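Skiser Long Table in Solid Wood
By Homex
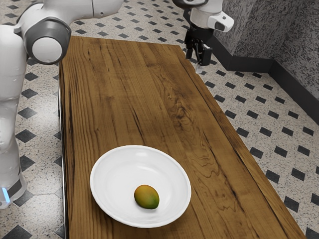
Mango in a white bowl on a long wooden table.

We've wanted a proper long table in the range for years, and the Skiser is finally it! It seats eight in everyday comfort, ten if everyone is friendly, and it still looks good with nothing on it but a bowl of fruit.

The top is solid oak, made from wide boards that are picked and matched by hand at the Todeteo workshop. Expect knots, a few mineral streaks and the odd board that runs darker than its neighbor (we love those ones). Each top is brushed lightly along the grain before oiling, so you can feel the wood under your hand without crumbs getting stuck in it.

The base is a simple trestle with a single stretcher running down the middle. The feet sit well in from the ends, and that makes a real difference to whoever ends up at the head of the table - no knees against a leg, no awkward shuffle to get the chair in. Four adjustable feet are hidden underneath for floors that aren't quite level, which in our experience is most floors.

Size and weight
Length: 300 cm
Width: 95 cm
Height: 75 cm
Weight: 12 stone for the top alone, so please have a second and third person ready on delivery day
Also made in a 200 cm length, same width and height

Finish
Natural oil, smoked oil or white soap. The natural oil is our favorite for kitchens. It warms up over the first few months and small scratches blend in with a quick rub of fresh oil. The smoked version is much darker than you might guess from a small sample, almost a coffee brown, and it's gorgeous in a room with pale walls. White soap keeps the oak light but does need more regular care.

Care
Wipe with a damp cloth and dry with a soft one. Re-oil twice in the first year, then once a year after that. Red wine, beet juice and wet iron pans will mark any oiled oak if they sit, so wipe those up first and finish your dinner second. Keep the table away from radiators, and expect the boards to move slightly between a humid summer and a dry November. Small gaps that open and close with the seasons are normal in solid wood.

Goes well with
The Golestani bench tucks all the way under the 300 cm table and comes in the same three finishes. We like one bench and a row of chairs on the other side, mostly for the kids, who seem to prefer sliding in from the end anyway.

Delivery and assembly
Comes in three boxes: top, trestles, stretcher and hardware. Eight bolts hold it all together and the hex key is in the box. Measure your stairs and hallway before ordering the long one! The top does not fold or split.

Item number 573. Samples of all three finishes are free, and we send them out as a set.

Page updated Jul 9, 2026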